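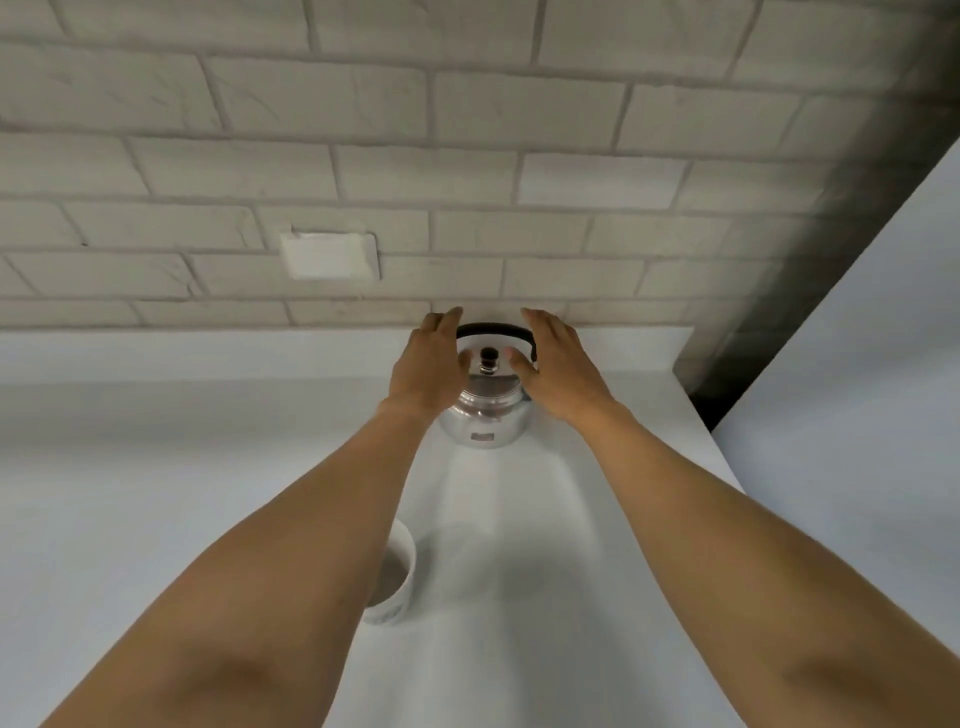

Kausar Soomro reckons anyone who boils water on the stove in this day and age is doing it for the look of the thing.

Feed Threads Saved Kitchen Log in

Kitchen > Tea and coffee > Threads

Well Kausar, guilty, a bit. But I've had the little steel kettle out on the bench all week and I'm going to make my case, so settle in.

First up, size. I live alone in a flat in Clulstead with a kitchen you could cross in two steps, and I drink one mug at a time. My old electric one was enormous! I'd fill it halfway out of habit and tip most of it down the sink.

Second, the handle. It's a black loop that goes right over the top, so the weight hangs under your hand and you don't get that wrist twist. My wrist has been dodgy since January (fell off a kerb, long story) and I notice the difference every single morning.

The lid has a tiny black knob on a metal stem. Tea towel over your fingers before you touch it after a boil - please learn from my thumb.

Cleaning, for those asking. The shiny body shows every fingerprint, so if that sort of thing bothers you, get a brushed one. I do a wipe with a damp cloth, then a dry one. For scale on the inside it's white vinegar and water, leave it 15 minutes, rinse twice, then boil a lot of plain water and chuck it.

Don't use the scratchy side of the sponge. I did that to a Pilamo saucepan my aunty gave me and it's never been the same colour since.

Someone wanted to know if it's slow. Yep, slower than electric. I put the bread in the toaster and get my mug down, and by the time I've found the butter it's nearly there.

And yes it lives on the bench, right back against the bricks. We painted those ourselves, six coats, the first two just vanished into the mortar. I like having something with a bit of shine in front of them.

Kausar has now messaged to ask where she can get one. Wakthorpe markets, the stall next to the bread people - go early and take cash.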